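Fonthorpe Home Timber

Home Range Delivery Care About us Contact

About us

Fonthorpe makes and sells plain timber pieces for bedrooms, laundries and hallways: low shelves, clothes stands, linen trays and folding boards. We started with one product, a low stand for the end of the bed, and sold it at the Jardine market on Sunday mornings. People asked for something to go beside it, so we made that too. There are now 46 pieces in the range.

We work out of a unit in Karnilden, with the workshop at the back and a showroom at the front. The showroom is small. If you're coming from a fair way off, please ring first to check that the piece you want is on the floor.

What we make things from

We use light-coloured timber and leave it that way. Most of the range has a clear finish, so you'll see the grain, and no two boards will match exactly. We don't stain to order. A piece kept near a sunny window will darken over a year or two, and if something sits on it the whole time there will be a paler patch underneath. Move things around now and then if that bothers you.

Edges are rounded enough that a jumper won't catch. Any hardware comes in a paper bag with a spare of each fitting, and the tool you need is in the same bag.

At home with carpet and clothes

Most of our customers have carpet in the bedroom, and most of what ends up on our timber is clothing. Both affect the design. Carpet gives under a narrow foot, so our low pieces stand on wide ones. Dark cloth shows every bit of lint, and pale timber is an easy surface to check it against before you fold it and put it away. Heavier knits are better laid flat than hung, and a tray with a raised edge will stop a stack sliding off the side.

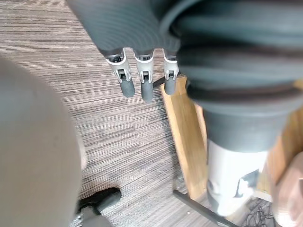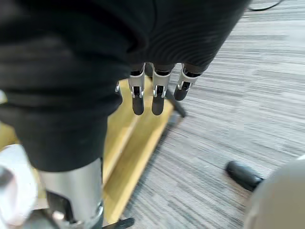
Delivery and pick-up

Orders over $300 are delivered free within 100 km of Karnilden. Past that we use a carrier and pass on what they charge us. Flat pieces travel well. Assembled stands cost more to send, so we'll usually suggest the flat-packed version for interstate orders.

You can pick up from the unit on weekdays. Bring a blanket for the boot. Wrapping is cardboard and paper, and we'll take it back if you drop it in.

Looking after your piece

Wipe it down with a damp cloth and dry it straight away. Don't put wet washing on it overnight. The finish will mark, and we can't cover that under the guarantee. If it does mark, a light sand and a coat of Ralteo clear will usually fix it. We sell Ralteo in small tins at the counter.

The guarantee runs for two years on joints and fittings. Keep your receipt, or give us the name the order was under.

Seconds

Boards with a knot in the wrong place or a dent from the workshop go on the seconds shelf near the door. They aren't listed online. New ones go out when we have them, most often early in the month.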